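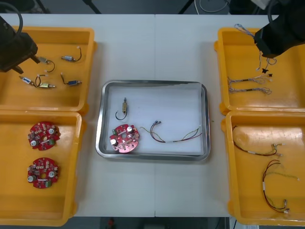 According to Jean Tosh, the Drenberg kit only makes sense if you sort small parts all day. I've had it on trial since Tuesday and mostly agree.

Search this blog

Setting up took 2 hours. Boards are easy work for it. Wires are harder – the grip needs setting for each type.
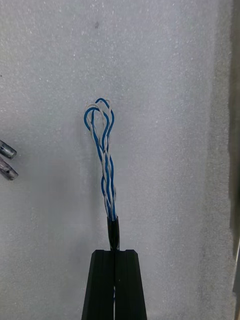 So-yul Wi wrote back that Erneck charges 700 for the same arms without the trays, and support is slower.

I'd still ask for a longer trial before paying.
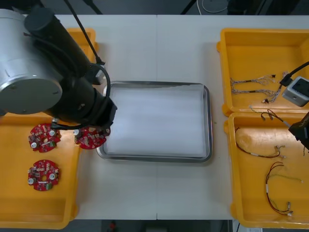
Round boards in the bin, harnesses on the other side.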